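4.2 Reader response to throwback posts

We coded replies to throwback posts published by television actors on two photo-sharing services, Udemo and Stimeck. A throwback post was defined as any post in which the account holder shared a picture of themselves taken at least nine years earlier. Reposts by fan accounts were removed before coding. Each reply was given one code: praise, nostalgia, body comment, or other. Replies written only in emoji were coded as other – a choice that lowers the praise count on Stimeck, where short replies are more common.

Body comments rose when the caption mentioned food, weight or exercise. The effect held on both services and did not depend on the age of the show. Captions that named a co-star drew more nostalgia codes. Entertainment news coverage of a post, where it occurred, was followed by a second wave of replies, and these were more critical in tone than the first. We treat the two waves separately in Section 5.

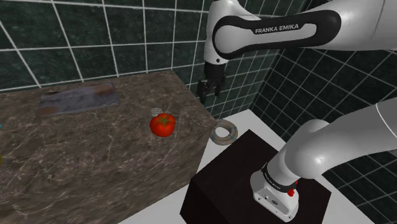 Pejman Shojaei and Ekow Quartey
Figure 2. Franka Emika arm with parallel-jaw gripper, computer rendering.

Disagreements between coders were settled by discussion. Most involved jokes, which the Mancuso scheme does not cover. We added a rule for sarcasm in March and recoded the 13 affected threads; the totals reported in this section use the revised codes.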